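The Robot Learned It From My Wrists
What happens when you teach a machine two-handed work and there isn't a machine in the room

I should start by confessing that I can't fold a fitted sheet. I mention it because the first thing I was asked to do at Prarkholm was fold something (a dish towel, thank goodness), and I was asked to do it with a pair of pincers instead of hands, while a computer wrote down every wobble.

I'd come to write about a method called Jeveck. The people who came up with it would rather I called it a recipe, and having spent a while with it I think they're right. There's no new robot in it. There's no new kind of computer brain either, or at least not one that would make anyone in the field fall off a chair. What's new is how they decide which bits of human fumbling are worth keeping.

Let me back up. If you want a robot arm to do a chore, one popular way is to show it. You used to have to do the showing with the arm itself, steering it through the job like a very expensive puppet, and that's slow going and means you need an arm wherever you want to teach. So a lot of labs moved to hand-held grippers. You pick up the robot's hand without the rest of the robot, a camera rides along on it, and you go do the chore. The video plus the path your hand took becomes the lesson. Later on a real arm wears the same kind of fingers and has a go.

With one hand this works surprisingly well. With two it gets messy, and two is where the interesting chores live! Try opening a jar with one hand. Try threading a belt. The trouble is that each gripper keeps its own idea of where it is, and those two ideas slowly drift apart. A few millimeters doesn't matter when you're pushing a mug across a table. It matters a lot when your left hand is passing a clothespin to your right.

The Jeveck answer sounds almost too simple. Before a recording, and again after it, the person brings the two pairs of fingertips together, point to point, and holds them there for 2 seconds. That's the handshake (everyone calls it that, me included by lunchtime). Each camera gets a look at the other gripper. The software knows what shape the grippers are, so it can work out where one sits compared to the other, and it does the sum at both ends of the recording. If the two answers agree, fine, the lesson goes in the pile. If they don't, the software tries to spread the error backward through the recording, and if it can't do that neatly it throws the whole thing out.

It throws out plenty. I did 60 towels over two afternoons and I'd like to tell you they were all keepers. My early ones were mostly binned, a good few of them for drift, and several because I'd gotten chatty and skipped the closing handshake. There's a little tone when you forget. I came to dislike the tone.

So does it help? The test they ran was a handover: one robot arm picks up a clothespin, passes it to the other, and the second arm clips it to a line. They trained it twice. The first time they used 2000 recordings with no handshake check at all, everything in, drift and all. The second time they used only 200, every one of them checked at both ends. The small batch won. The robots trained on it dropped fewer pins, and they did less of that awful hovering where two arms can't agree on who goes first, like people at a doorway.

I asked the obvious question, which was whether the people doing the small batch were just better at it. Fair point, I was told, and they'd worried about the same thing. So they pulled 200 recordings at random from the big pile and trained on those, and the result was worse than either. They also want somebody else to repeat it. A group at Rondwood has started on that with different grippers, and until they're done I'd file all this under promising.

There are things it plainly doesn't fix. Cloth is still cloth. If the towel hides one gripper from the other halfway through, the method has nothing to say about the middle, only the ends. Fast movements still smear. And the handshake adds time to every single take, which sounds like nothing until you're on your fortieth towel and your forearms have opinions.

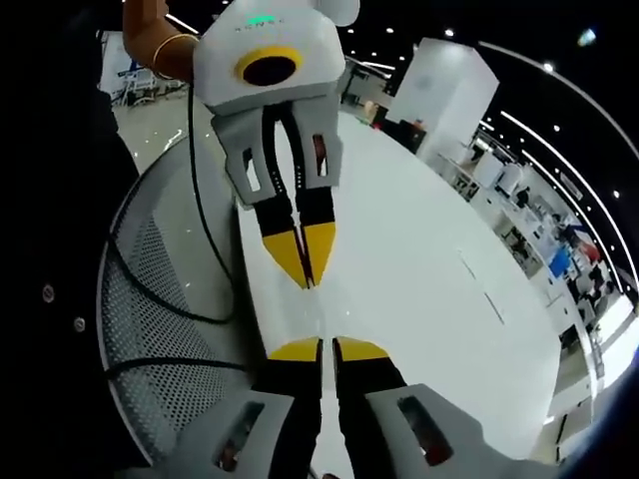
Lepik, March

The second site is bigger than the first, a proper open workspace with desks curving off behind the big white table, and I got to see the handshake from the gripper's own side. Yellow tips pointing at yellow tips, with a small gap left between the pairs. I'd pictured something more dramatic, I'll admit. But that wide, bent view is what the software gets to work with, and there's a lot in it: the other gripper's white housing, its camera with the bright yellow ring, the rows of little white dots along the fingers.

The glossy table turned out to be a talking point. A shiny surface can give you reflections, and reflections can fool software that's hunting for steady landmarks. One camp here wants to cover it with something dull. The other camp says kitchens are full of shiny counters, so the lessons had better be full of them too. I'm with the second camp, though I noticed I was only brave about it because I wasn't the one who'd have to redo the recordings.

What I liked most was how quickly the handshake stops being a rule and becomes a habit. Tips together, wait, go. Do the job. Tips together, wait, done. I caught myself doing it with salad tongs at home that weekend – two pairs, over the sink, holding still for a tone that never came.

The next round is shoelaces. They've already told me I'm welcome to come back and be bad at those as well, and I've said yes, provided I can bring my own shoes.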